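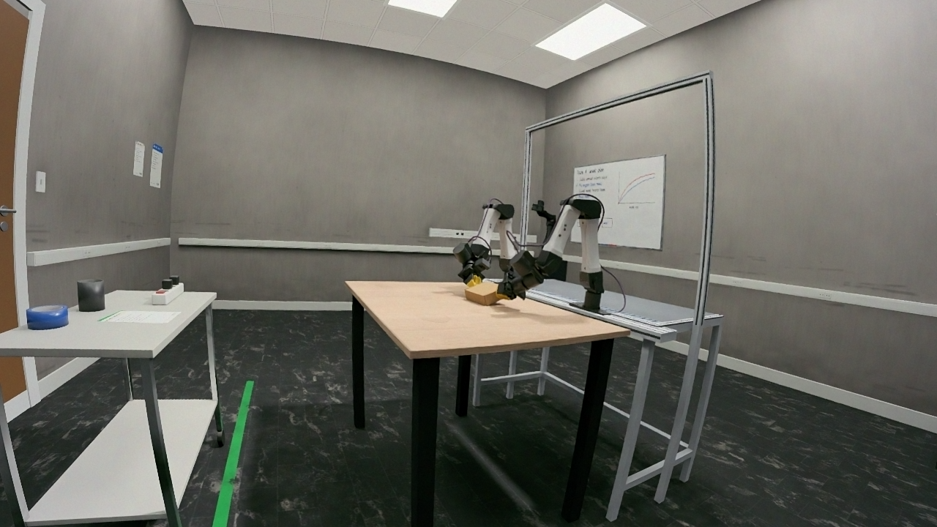 Issue 88 · Page 14

Why Do Tables Wobble?

Have you ever sat down to a lovely bowl of soup, put your elbow on the table, and felt the whole thing go clonk? Then you lean back, and it goes clonk the other way, and the soup makes a little wave and somebody says "Who's rocking the table?" Well, it might have been you, but it wasn't really your fault. Tables have been doing this to people for as long as there have been tables, and the reason is a rather nice bit of maths that you can try out on your own kitchen floor.

Let's start with something that never wobbles. Think of a milking stool, the sort a farmer used to sit on next to a cow. It has three legs. Now, you might think a stool with three legs would be more wobbly than one with four, but put it down on a bumpy cowshed floor, or on cobbles, or on grass, and all three feet will touch the ground. One foot may be higher than another, so the seat might slope a bit (and you might slide off, which is a different problem altogether), but it won't rock.

You can see why with your fingers. Hold up your thumb and two fingers, pointing at the ceiling, and ask a grown-up to rest a hardback book on the tips. Bend one finger a little. The book tips over to one side, but it still sits on all three. Any three points, as long as they aren't in a straight line, will always hold up one flat surface. Mathematicians call a flat surface like that a plane, spelt the same as the one with wings.

Now add a fourth finger. Suddenly it's much fussier! Three of your fingertips hold the book, and the fourth one has to be at exactly the right height to touch it as well. If it's too low, there's a gap. If it's too high, it pushes the book off one of the others. Four-legged tables have just the same trouble. When you lean on the corner with the gap under it, down it comes, and up goes the corner opposite. Clonk.

So why don't we all eat our tea off three-legged tables? Some people do, and small round ones are very handy. The trouble is the corners. If you press down on a tabletop somewhere inside the shape made by its feet, it stays put. If you press outside that shape, it can tip right over. Three feet make a triangle, and a triangle leaves a lot of tabletop sticking out with nothing underneath it. Four feet, one near each corner, make a big rectangle, and you can put the teapot nearly anywhere you like.

Is it the table or the floor?

It could be either one. Floors look flat, but old ones sag and tiled ones have little ridges. In the old schoolhouse at Clemley the floor dips so much by the window that a marble will roll there all by itself from the door. Wood changes too. It swells a tiny bit when the air is damp, so a table that stood beautifully all summer may start to rock in November.

To find out which one is to blame, move the table to another spot. If it stops wobbling, the floor was the culprit. If it wobbles everywhere you put it, look at the legs.

Try the turning trick

You need a square table with four legs the same length, a floor with gentle bumps (no steps!) and somebody to help you.

Find a place where the table wobbles. Now, staying on the same spot, turn the table slowly, a little at a time, like the hand of a clock. Press on the corners after each little turn. Before you have gone a quarter of the way round, you should find a place where all four feet touch the floor. The top may slope slightly, but the clonking will have gone.

It sounds like magic, but think about the foot that was hanging in the air. If you went on turning and pushed it to the next foot's place, it would have to dip below the floor to keep the other three touching. Somewhere between "too high" and "too low" there has to be a place that is just right.

And if the table is too heavy to turn? A folded piece of card under the short leg works very well indeed, and you can get on with your soup.

We use cookies to remember which pages you have read. By carrying on, you agree to our cookie notice. OK / Find out more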